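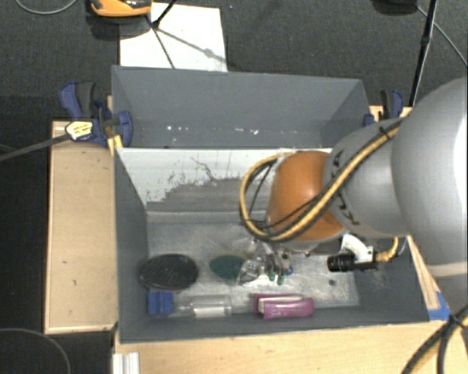 Figure 2. Robot arm above the front of two grey bins.

4.1 Withdrawn titles and library holdings

We compared the Brola and Plostgate catalogs for 54 children's picture books whose publishers had ended reprints. Records were drawn on 13th March. A title was coded as held if at least one copy could be borrowed, and as restricted if it could be read only on site. Of the 54 titles, 30 were held in both systems. Loan counts were scaled per 1000 registered child readers. Restricted titles were left out of the loan model, as the Plostgate system does not log on-site reading. Later editions with altered drawings were coded separately.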